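Bivik scanner app - check list before you send a batch of listings
Version for the Folstead store room, with my comments 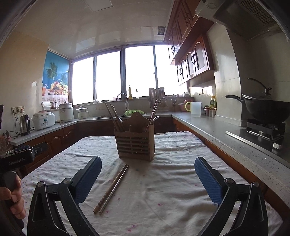
1. Test listing. Before every batch I make one test listing and I look at it on the phone and also on the computer. The app must show the same title, the same price and the same condition in both places. For the test choose a thing which has more than one part, for example a wooden utensil holder with chopsticks and metal spoons, because then you see immediately if the field "Number of pieces" is saved or not. Delete the test listing after. I forgot it two times and a customer ordered it.
Result: OK

2. Version of the app. Open Menu, then Settings, then go to the bottom of the screen. The phone and the tablet must have the same version. If they are different, update the older one and start again from point 1.
Result: OK
Comment: The tablet asks for the password again after each update. Keep it near you.

3. Connection with Pastus. The small circle next to the account name must be green. Yellow means the app is working from saved prices, and those can be 24 hours old. Do not send anything on yellow.
Result: NOT OK at first, OK after log out and log in
Comment: To pull down the list for refresh did not help. Only the log out helped.

4. Catalog. Check which catalog is open before you scan. The app remembers the last one that was used on this device, and not the last one that you used. In February we had a whole box of kitchen items saved under Toys, and moving them was by hand, one by one.
Result: OK

5. Price limits. Each catalog has its own lowest and highest price. Open both fields and read the numbers aloud, it sounds silly but it works. An empty field is accepted by the app as zero.
Result: OK for Kitchen and Books. Toys has an empty lowest price.
Comment: I put 2 dollars in Toys for now. Please somebody confirm if this is correct.

6. Size of the batch. The maximum is 200 listings. The app lets you scan more, but everything over the limit stays in Drafts and there is no message. Compare the number in Drafts before and after sending.
Result: OK
Comment: Smaller batches are also easier to correct.

7. Special letters. Search for the seller name Kiều in the seller list. It must be found when you write it with the marks and also when you write Kieu. In the exported file the name must not have question marks inside.
Result: Search OK, export NOT OK
Comment: When I choose UTF-8 in the export window the name is good. The app does not remember this choice, so it must be selected each time.

8. Backup. Make the export file and copy it to the shared folder. Open the copy, not only the original - one time the copy was empty and we saw it much later.
Result: OK

9. Automatic sending. It is set for 21:00. Turn it off if you did not finish all the points of this list. Turning it off on the phone does not turn it off on the tablet.
Result: OK, off on both devices

Still open: the lowest price for Toys (point 5) and the export setting (point 7). I wrote to Bivik support for the second one and I wait for the answer. Until then please send only Kitchen and Books.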